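Re: [allotment-list] Water meter reading and the September bill

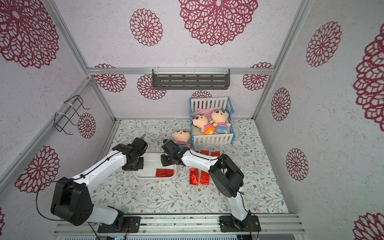 Hello all,

Vivek Vishwakarma wrote:
> The bill from Zidotitz says 449 for the season. Last year
> we paid much less. Did somebody leave a hose open? I propose
> we divide it equally and close the matter.

Thank you Vivek for writing it down. I do not agree with the equal division, and I try to explain why.

I have read the meter two times, in the morning and again at nine in the evening when all the gates were locked. Between the readings it moved by 27 gallons. I was in the garden until noon and I saw only one person watering, with a can. So I think the pipe is leaking, probably at the old joint near the Turunen fence, where the grass is greener than it should be.

If it is a leak, Zidotitz can reduce the bill, but they want a written request with both readings. I can write this letter, but please somebody check my English before I send it.

The second matter is the tank. The 1,000 gallon one is enough for us. The 3,000 gallon one from Clallov is too big for the place behind the shed – I measured it again and the door would not open.

Please do not pay anything until we have an answer.

Regards,
Biteo Gardens, plot by the lower gate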